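Planent wants you to pay more for a better keyboard

Office supplier Planent says its new line of split keyboards will end sore wrists for people who type all day. The company, which started taking orders in June, points to a survey of 493 office workers who tried one for nine weeks. Most of them said they felt better.

Felt better than what is harder to say. The survey had no comparison group, and everyone in it got the keyboard for free. Planent paid for the work and has not released the full results.
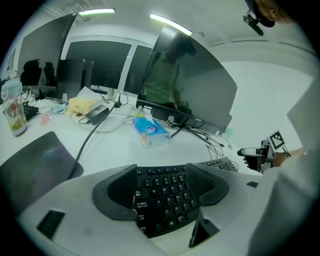 Split and tented boards have been sold for decades, and plenty of typists swear by them. Liking a keyboard and being cured by it are different claims, though, and Planent's ads slide from one to the other.

"I'd want to know how many people dropped out," said Yamila Bravo, who buys equipment for the call center firm Flaso. She was quoted a price for 800 units and turned it down. Her staff got longer breaks and new chairs last year, and complaints fell without a single keyboard being replaced.

Ottavio Dal Bello, a sales manager at Planent, said a second survey is planned. He would not say who will run it, or whether anyone in it will be given an ordinary keyboard. The ads will keep running in the meantime.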